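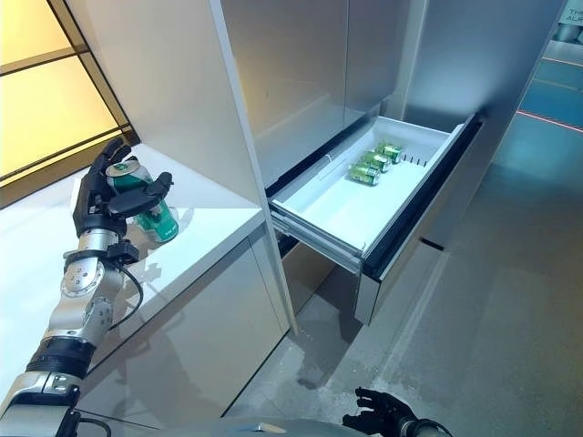
June 8, 2025 - Ponby grasp notes

Still on the drinks can task, and I'm happier with it than I was. Left hand only for the grip, fingers around the upper half of the can and thumb across the front. Tamsin relabeled 50 of our older clips by hand (bless her - it took all morning), and after retraining on those plus the original 3,000 we got 83 percent on the drawer pick. Most of the misses came when the cans lay pressed together and the thumb had no gap to find. Jarrah wants to try a slower close next, and I think he's right. Keegan, please keep the old weights!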